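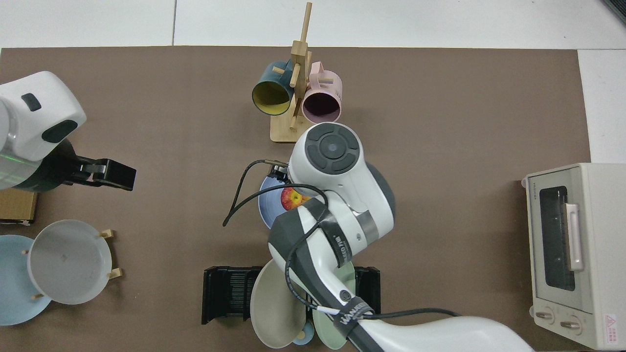 Page last changed: Wed 17 September, by B. Prajapati

Brulwood shared kitchen – minutes

Present: Bimla Prajapati (notes), Moussa, Erka. Apologies from Skurnov.

Last minutes – ok, no changes.

Plates. Rack and plate stand both stay out. Erka wants all plates in the black rack, Moussa says the wooden stand is fine for the white one. Left as is. Dont stack wet plates in the cupboard.

Mugs. Mug tree to stay on the brown mat. Teal and pink mugs hang there, everything else goes on the shelf over the sink. Chipped ones out by Friday. Light blue cup – Moussa to ask whose.

Toaster oven. Crumb tray not emptied since May. Erka will do it this time, then we take turns. Nothing stored on top please. Someone asked about moving it to the far counter, cord too short, dropped.

Fruit. Ok to leave an apple on a plate, not overnight. Moussa disagrees, noted.

Cardboard. Flatten boxes same day and take them down. Came up last time too.

Mat. Wipe after use, shake out weekly. Floor tiles mopped on the same day as teh mat. Erka has the new mop heads, pack of 6.

Money. 500 in the kitty, 4 people still to pay in. Bimla to send reminder.

AOB – dish soap, buy 3. Skurnov to get it.

Next meeting: Bimla to send round dates.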